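Hi Brenda,

Okay, reading report for August, and I promise this one is shorter than the last! I know Fulton only asked for a page, but you did say you like hearing how the books are landing and not just the numbers, so you get both.

Where we are: 248 books have gone out through the Tondard shelf since the grant came in. The goal was 200 by the end of summer, so I'm really happy with that. Fantasy is still way out in front (no surprise to anyone who has met a fourteen-year-old), then mysteries, and then, weirdly, poetry. I think the poetry is all Lovisa's doing. She read two poems out loud at the start of book club and every copy of that collection was gone by the time we packed up.

Book club itself is going well. We get around 40 readers on a good night, fewer when there's a ball game on. We tried splitting into two groups, one for the younger teens and one for everybody else, and I liked it way more than I expected to. The younger group talks so much more when the older kids aren't there. The older group mostly wants to argue about endings, which is fine by me – I could do that until midnight.

The pick that flopped was the long historical one. I loved it, I cried on the bus, and hardly any of them got past the first hundred pages. Lesson learned, and I'm saving my big sad doorstops for my own nightstand. The graphic novel we swapped in got finished by everyone, and a few of them asked for the sequel before we'd even started talking.

Money stuff: we've spent most of the book budget and none of the snack budget, thanks to Lovisa Fagerlund and her endless cinnamon rolls. I'd love to move the snack money over to sequels, if Fulton is okay with that. Can you let me know?
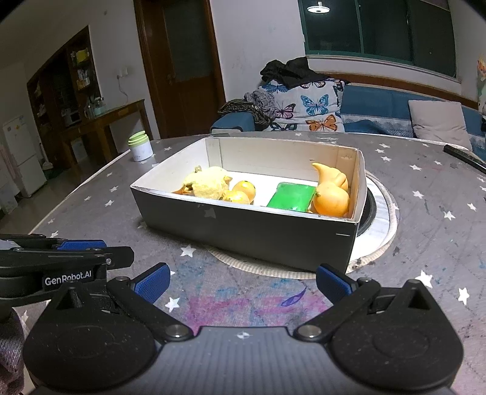

The review cards are the part I'm behind on. Everybody who borrows a book is supposed to fill one out, and I've been typing them up for the blog in the evenings, but my own reviews have been eating that time. I've got the Jikus order to unpack too, and half of those need labels before they can go out.

For next month I want to do a spooky reads list, finish the review cards, and get the Cropper branch set up with its own small shelf. They've picked a corner by the window and they're ready when we are. I'll send you the list of titles once Lovisa and I stop fighting over the ghost stories.

Talk soon, and thank you again!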